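I bought the Jistcombe countertop keg in October, when my friend Chukwuemeka Onyeka was moving to a smaller apartment and gave me his brewing pots. I had been making beer in bottles until then. Washing bottles is the part of home brewing I like least, so a small keg with its own tap seemed to me a good purchase. I paid $249, which included the keg, the tap, the regulator and 2 gas cartridges.

## Setting up

The manual is short and mostly clear. One page is wrong, in my opinion. It says to attach the tap before you rinse the keg, but then the rinse water stays in the tap line and you must open everything again. I rinse first, then attach.

The lid closes with a lever and the rubber ring sits well in its place. I put a little food-grade grease on it, as I did with the ring of my old fermenter. Before the first beer I filled the keg with water, put it under pressure and left it overnight. In the morning the needle of the gauge had not moved.

## The first beer

My first filling was a brown ale from an Uchida malt kit. This kit makes a soft, slightly sweet beer with low bitterness, and it does not ask much of the equipment. I set the regulator as the manual says and waited a week. The beer was too flat for me. I gave it four more days with a bit more pressure and then it was right, with a fine head that stayed until the glass was half empty.

The second filling was a pale lager, and I was more nervous, for a lager hides nothing. I kept the keg in the refrigerator during the whole time. It fits on the middle shelf only if you take out the shelf above, and my wife has an opinion on this. The lager came out clean. There was no taste of metal or rubber, which I had feared after reading some comments from other owners.

## The tap

For me the tap is the best part. You can turn a small screw on the side to make the flow slower, and it truly makes a difference. With the flow fully open I got a glass full of foam. With the screw almost closed, the pour is slow but calm. The first glass of each evening is still foamy, so I pour a small one and drink it while I wait.

Cleaning the tap is less pleasant. It comes apart into five pieces and one of them is a spring that likes to jump. I lost it once behind the stove. Jistcombe sells a replacement spring, but the shipping costs more than the part.

## Compared with the Emura

Before this I borrowed an Emura keg from our brewing club for one batch. The Emura is heavier and its handle is better. Its regulator, however, has only three positions, and none of them suited the wheat beer I had made. The Jistcombe can be set to any pressure you like. If you always brew the same style, the Emura may be enough for you and it costs $100 less.

## Gas

A cartridge lasts me for one full keg, sometimes a little more. I order mine from Rindbridge. The cartridges sold by Jistcombe have the same thread and a higher price. I would have liked an adapter for a large gas bottle in the box, as it must be bought separately.

## Would I buy it again?

Yes, but I would wait for a discount. The gauge is small and hard to read in weak kitchen light, and the drip tray is so shallow that I put a folded towel under it.
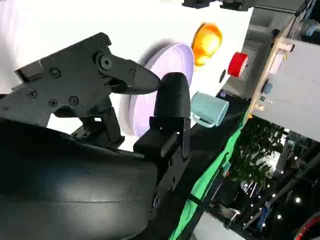
The next batch will be a stout, also from Uchida, and for that one I want to try a lower pressure and a warmer shelf. I will add a few lines here when the keg is empty.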